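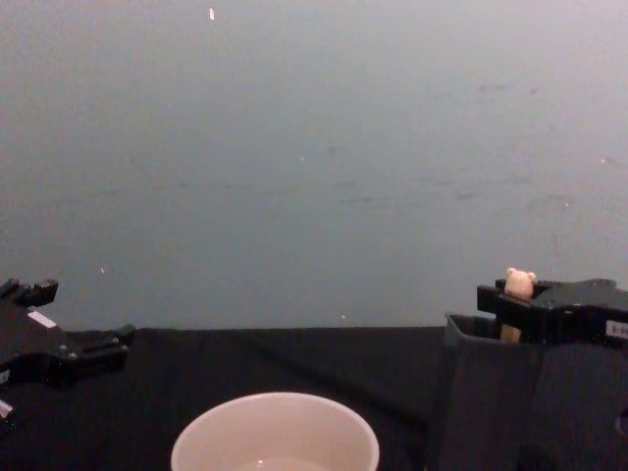 The two arms at Senine have been running since December, and for most of that time they have worn different hands. Desta Birhane changes them himself, with a small hex key that he keeps behind his ear. When I visited his workshop he had tried four types of gripper, and he was willing to say something bad about every one of them.

Senine is a small firm. It makes no robots. It buys arms, grippers, cameras and controllers from other companies, puts them together on a table, and finds out how they behave when a person must drive them for many hours. The customers are mostly laboratories and a few packing companies that want to know what to order. They receive a report, usually short, and sometimes they receive a phone call from Birhane in which he asks them not to order anything yet.

The present job compares two finished grippers, called Zamia and Egger inside the house after the people who first drew them. Both have two fingers. Both are black, and both open and close with one motor. On the data sheet the differences are so small that Flurina Sutter, who drives the arms on most days, first thought somebody had sent her the same page two times.

"Then you take hold of something round and you feel it in the first minute," she told me.

She does not feel it in her fingers, of course. The operator at Senine moves a pair of light handles, and the arms on the table follow. There is no force coming back to the hand. What Sutter means is that she sees the object turn a little when the jaws close, or she sees that it does not turn, and after some weeks this has become a kind of touch for her. She holds the handles very loosely. New drivers hold them like a bicycle going downhill.

A table with few things on it

I had expected a big collection of test objects, and there is one, on shelves in the corridor. But on the table there is never much. A black cloth covers the top, and on the cloth stand a white cup and a black container with high sides. The object for one of the main tasks is a small cream-colored bear on a stick-like body, with two round ears. One arm must take it and bring it through the open top of the container. Later the arm must take it out again.

The bear came from Zoriana Sirko, who plans the tests, and it is there for its shape. The body is narrow and the head is wide, so the center of weight is not where a beginner wants to take hold. If you grip too low, the head leans. If you grip too high, the fingers meet the curve of the head and slide. Between these two there is a good place, and a gripper with square fingertips finds it more easily than one with rounded tips. This was the first clear result of the comparison, and it surprised the whole group, because the rounded tips were the more expensive ones.

The container is harder than the bear. Its walls are tall, and a gripper is always wider than the thing it holds. Sutter must go down straight, keep the fingers away from the rim and open the jaws only a little. With the Egger she has space for this. With the Zamia the housing comes near the wall, and she must turn the wrist before she goes in. It costs her a few seconds each time. A few seconds is nothing when you watch it once, and it is a great deal in a series of 100.

The cup belongs to another task, and I was told to keep my elbows away from it. Sirko likes to have a little clear liquid in it when it is lifted, so that a rough start of the arm becomes visible on the surface. A driver who is tired makes waves. She has proposed more than once that the cup should decide when people go home.

What the camera wants

For a long time the talk at Senine was only about fingers. Then Tapio Riihimäki came to look after the cameras, and the talk changed. His opinion is that a gripper must be judged by two persons, the one who drives it and the one who later looks at the pictures. The second person is often a computer, but this does not make it less demanding.

He dislikes black grippers. On a black cloth, next to a black container, the lower edge of the finger is lost, and the program that should find the fingertip guesses. He asked for a lighter cloth. Sirko refused, because on a light cloth the cream bear would be lost instead. They have discussed this for some weeks in a friendly way, and both have a folder of pictures to prove it. The cloth has stayed.

The height of the camera was another question. Riihimäki tried it above the table, where it saw the inside of the container very well and the height of the bear very badly. He tried it low, where the wall of the container covered everything of interest. At the height of a person's chest both hands come in from the sides, more or less as we see our own, and the drivers liked this view at once. It is not perfect. When the bear goes down, its lower part disappears behind the front of the container, and from this moment the driver works with her memory. Riihimäki wants a small extra camera on each wrist. The Zamia has a place prepared for it, with the screw holes already made. The Egger does not, and here it loses points that it had won at the rim.

Controllers and patience

The controllers are the part that visitors ask least about. Senine had two on loan, and Birhane let me try both with the same gripper. With the first, the arm followed my hand exactly, including every small shake that I did not know I had. With the second, called Rumen, the movement was smoother and came a little later. I found the second one much easier. Sutter finds it terrible. She says it is like talking on a telephone line with an echo, and that you begin to wait for yourself.

They have numbers for this. In the last series before my visit, 447 attempts were recorded, with both grippers and both controllers, and Birhane had them printed on long sheets of paper on the wall in the office. Experienced drivers dropped the bear less often with the direct controller. Beginners dropped it less often with Rumen. A customer who reads only the average would see no difference at all, and for this reason he takes the average out of his reports now. One customer complained. Birhane put it back for this customer, in small letters.

My own result is not on the sheets. I needed roughly 48 minutes before I could put the bear into the container without touching the rim, and I was proud until I saw Sutter do it while she was answering a question about lunch.

The price of a fingertip

Balthasar Mösli keeps the spare parts, and he looks at the comparison from the side of wear. He showed me a drawer of used fingertips, sorted by gripper. The tips of the Zamia are held with one screw and can be changed without taking off the hand. For the Egger you must open the housing, and there are more bolts than he thinks reasonable. On the other hand its tips last longer. He has made a calculation and in his calculation the two come out almost equal, if your own working time is free. In a university it often is, he said, and closed the drawer.

So which one should people buy? I asked each of them separately. Sutter would take the Egger, for the container. Riihimäki would take the Zamia and put the wrist camera on it the same day. Mösli would take the Zamia with the tips of the Egger, and he has already filed down a pair to see if they fit – they fit, but not well. Sirko did not want to answer before the lifting tests with the cup are complete.

Birhane's report must be with the customer by 31 March 2018. He had written the part about the fingers and the part about the cameras, and for the controllers he had a title and one sentence. In the room next to us Sutter had started a new series with the bear, this time driving with her left hand.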